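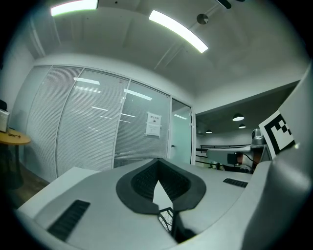 Mapplebeck Recipe Cards

A transcribed set of handwritten recipe cards and exercise-book pages from households in Mapplebeck and Mornton, mostly baking, preserves and weeknight dinners. The transcription is plain text with one table of recipes and one table of ingredient lines. Current version is 2. Version 1 had the oven temperatures converted and the originals thrown out, so please don't use it.

What's in the folder

recipes.csv: one row per recipe. 436 rows.
ingredients.csv: one row per ingredient line, joined to recipes.csv on recipe_id. Around 2,000 rows.
measures.txt: how we read each cup, spoon and tin size.
corrections.txt: changes since version 1, newest at the top.
jeno_rules.txt: the settings file for Jeno, the small script that splits ingredient lines into amount, unit and item.

Columns in recipes.csv

recipe_id: letter for the source bundle, then a running number. Gaps in the numbering are duplicates that were merged.
title: as written, including spelling. "Choclate slice" stays as it is.
title_clean: our tidied version, lower case.
bundle: S for the Stustwood bundle, M for Mapplebeck, N for Mornton.
category: cake, slice, biscuit, pudding, preserve, main, side, drink, household. The last one covers furniture polish, playdough and a cure for scale on the kettle.
method: full text of the method. Line breaks in the original are shown with a vertical bar.
oven_raw: the oven setting as written, e.g. "mod. oven" or "Reg 4".
oven_c: degrees Celsius where we were confident. Blank otherwise.
credited_to: Y or N. Whether the card names the person the recipe came from. The names themselves have been removed.
notes: anything added later in a different pen, if it could be read.

Columns in ingredients.csv

recipe_id, line_no, raw, amount, unit, item, optional

The raw column is always right. The amount, unit and item columns come out of Jeno and were then checked by hand for the S and M bundles. The N bundle was only spot checked, and you will find lines there where "1 tin condensed" has ended up with no item. If you fix any, send them through and they'll go into the next corrections file.

How it was put together

Haf Wogan collected the first bundle from relatives and neighbours around Stustwood, and Trinidad Navarro did the same in Mapplebeck. Cards were photographed flat under a desk lamp, then typed up directly into a spreadsheet. Each recipe was typed by one person and read back by another. Where the two disagreed on a word it went to Delyth Powell, who grew up with most of these dishes and could usually tell whether a smudge was "sultanas" or "suet".

We tried optical character recognition at the beginning and gave it away. It coped with the typed cards but there were only 44 of those, and it made such a mess of fractions that checking took longer than typing.

The Mornton bundle arrived in November as a set of exercise books instead of loose cards. Some pages run two recipes together with no heading between them. We split them where the oven setting or the tin size changed, and marked the guess in the notes column with the word SPLIT.
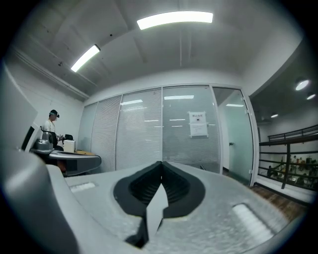

Some of those splits are likely wrong. There is a ginger sponge that may really be the second half of a ginger fluff, and the pickled onions in the third book have no vinegar anywhere, so the vinegar line probably sits with the relish before it.

Measures

Cups are the biggest problem. A metric cup is 250 mL and the tablespoon here is 20 mL, but many of the cards are older than metric kitchenware and the writers often meant a teacup or a breakfast cup. We have not converted anything to grams. The unit column says "cup", "teacup" or "breakfast cup" according to what the card says, and a bare "cup" is left alone.

"Butter the size of an egg" and similar are kept in the unit column as "size of". "Sixpence" is used both as a size and as a price, and measures.txt lists which is which.

Copha, golden syrup, self-raising flour and the like are spelt one way throughout in the item column. Brand names have been left in the raw column and dropped from item.

Known problems

The category column leans on whoever did the typing. Eleri Howells put anything cooked in a lamington tin under slice, and the rest of us didn't.
Blank oven_c does not mean the dish is unbaked. Check oven_raw first.
Several preserves give quantities by the kerosene tin or the bucket. Those have an amount but nothing useful in the unit column.
The collection is not a fair sample of what people in the district ate. People write down cakes. They don't write down chops.

Food safety

Nothing in the method column has been tested. Some of the bottling and meat-keeping methods are not considered safe now, and shouldn't be followed without checking against current advice.

Permissions and use

Families agreed to the recipes being shared without names. You're free to use the files for teaching, research or cooking. Please don't try to match recipes back to households, and don't sell the transcription as a cookbook without asking first.

To cite it, use: Wogan, Navarro and Stamatopoulos, Mapplebeck Recipe Cards, version 2.

Contact

Markos Stamatopoulos looks after the files and the Jeno script. Quote the recipe_id when you report a mistake, and include the line number if it's in ingredients.csv.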